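Journal > Allotment and Kitchen > September

Up before six again. I don't know why I bother setting the alarm anymore, the body just does it now, and then I lie there listening to the boiler and thinking about quinces. Yes, quinces! That's where we're at this month.

So the quince business. Fotis Politis, two plots over from mine, has a tree that must be older than either of us, and every September it goes completely mad. He gave away bags and bags last year and still had windfalls rotting in the grass, and the wasps were so bad that I stopped using that path. This year he got smart and started early. He came over on his bike with a crate strapped on the back, put it down on my step, said "you like jam" (I don't remember ever telling him that) and rode off again before I had my shoes on. Forty pounds of quince, he told me later. I believe him, because I had to drag the crate down the hall on a towel.

If you've never had quinces in the house, the smell is the best part. They sit there looking like lumpy pears that somebody rubbed in felt, and the whole place smells like roses and pineapple and something a bit like floor polish, in a good way. I woke up the second night and could smell them from bed. I'd keep a bowl of them around even if I couldn't cook at all.

But I can cook, sort of, and forty pounds is forty pounds, so yesterday was the day. I cleared off the counter, got the big pot down, found the good knife, and then spent half the morning looking for Grandma's recipe card, which I had filed somewhere safe. You know how that goes. It was in the atlas. It was in the atlas at the page for Portugal, and I have never been to Portugal and neither did she.

The card is hardly a recipe. It says "quince, same of sugar, lemon, till it's red" and then in different ink "NOT the small pan." That's the whole thing. I've filled in the rest over the years by wrecking it in various ways. My first go I peeled them raw and nearly lost a thumb, they're like trying to peel a doorknob. What I do now is rub off the fuzz under the tap, put them in the pot whole with water to cover, and simmer them until a skewer goes in. Then you let them cool and the skin slides right off, and the cores come out with a spoon if you're patient. I'm not all that patient but I had the radio.

The radio was doing a long program on lighthouses, and I can now tell you a surprising amount about foghorns.

Then it's the weighing. I've got my mother's old scale with the brass pan, and it reads a little heavy, so I always knock off a bit of sugar and feel like I'm getting away with something. Equal weights is too sweet for me anyhow. I went down to a bit over three quarters sugar this time and it set just fine, so I'm writing that here in ink where I'll find it next year: LESS SUGAR. Juice of two lemons for each big batch, and save the seeds and cores and tie them up in cheesecloth and cook them in there too, that's where the pectin is.

Now the color. I never get tired of this. It goes into the pot the color of old piano keys, and for the first hour you'd swear nothing's happening, it's just beige and going blup. I went and swept the porch. I came back, still beige. I called my sister, who talked for a long time about the new buses in Retham and how the number forty doesn't stop by the library now, and by the time she'd finished being angry about that the pot had gone pink. Then it goes a kind of salmon, and then apricot, and if you keep your nerve and keep stirring it gets to this deep brick red that doesn't look like it could possibly come out of a yellow fruit. There's a reason for it, something to do with tannins and long heat — I looked it up once and then forgot all of it.

Keeping your nerve is the hard bit, because quince paste spits. It's like a mud pool. I had a long sleeve on and an oven mitt and my reading glasses for protection, and I still got one on the wrist and one on the wall clock. The blister's small. The clock I'll get to.

I made two kinds in the end. One batch I took off early, while it would still drop off the spoon, and that went into jars as jam. The rest I kept going until the spoon left a clean road along the bottom of the pot, and I spread that out in the roasting tin on parchment to dry out as paste. It's in the oven now with the door cracked open, on the very lowest heat, and has been since last night apart from when I needed the oven for a potato. Tomorrow I'll flip it. You cut it up in squares and eat it with hard cheese and it's about the best thing there is, I could do without Christmas dinner if I had that.

Jars! I ran out of jars. I do this every single year. I had plenty of jars and not nearly enough lids, because lids go off to wherever lids go, and the ones I had left over were all from the pickle phase and smelled of it. So at four in the afternoon with the pot off the heat and a dish towel over it I was on the bus into Stekeck to get to the hardware place before it shut. It's a good old-fashioned shop, the kind with drawers up to the ceiling. The lady there asked me what size and I'd brought a jar in my coat pocket to show her, very proud of myself for thinking ahead, and it still had a bit of jam on the rim and now so does the coat.

I bought too many. They come in boxes of a hundred. She offered to split a box, and I said no, no, I'll use them, in a voice like somebody who runs a cannery. Well, they'll keep.

Back home by six, warmed the jam up again slowly, filled everything while the jars were hot from the oven, and then sat down on the kitchen chair and just listened to the lids pop. I love that sound. One of them went when I was already in bed and I said "thank you" out loud to it.

Today has been cleanup and not much else. Sticky everything. The door handle was sticky, the phone was sticky, the light switch in the hall was sticky and I don't even recall going in the hall. I soaked the big pot overnight and there was still a dark ring round the bottom, so I boiled it up with baking soda and a splash of vinegar and that shifted most of it. The clock I took down and wiped, and then I noticed it was slow, and probably has been for weeks, which explains a couple of things about me and the bus.

I wrote out labels at the table after lunch. Just QUINCE and the month, I'm not fancy. My handwriting's getting more like my mother's every year, especially the Q.

Fotis came by around the time I was finishing, to see how I'd got on, and I gave him four jars and he held one up to the window for a good long while and didn't say anything. Then he said his wife's mother used to put a geranium leaf in the bottom of each jar. One of the scented ones. I've never heard of that, but I've got a scented geranium on the back step that does nothing all year except fall over in the wind, so I might try it with the next lot. Because there is a next lot. He was pretty shifty about it, but there's another crate. I told him half a crate. We'll see what turns up on the step.

I walked over to the plot after he'd gone, mainly to get away from the smell for an hour (I know, I know what I said). The beans are done. I pulled up the last of them and left the roots in. The leeks look good, better than they have any right to with the summer we had, and the chard's going on forever like it does. One squash! One. It's a nice one. I turned it a little so the pale side gets some sun and left it where it was. There was a robin following me around the whole time I was digging, very bossy, standing on the handle of the fork whenever I put it down.

I need to get the garlic ordered. I keep saying that. The Abdella was a strong grower last time but the cloves were so tiny I lost my mind peeling them, so maybe something else this year. I've got the catalog by the bed with the corner turned down.

Supper was toast with jam, and then more toast with jam. The first jar's already half gone and it's meant to last me to spring. It's a touch soft, if I'm being picky, and there's one bit of core in it I missed. Tastes like the smell, though.

Reading for a bit now and then bed. Oven's still on low — must remember to check it before I turn the light off. Flip paste in the morning, ring my sister back, order garlic, find out if the library has that lighthouse book.

Last updated: September

Contact | Copyright, all entries and recipes | Back to top 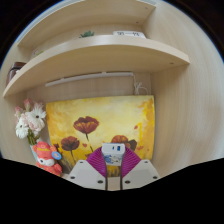 The shelf, with the green succulent.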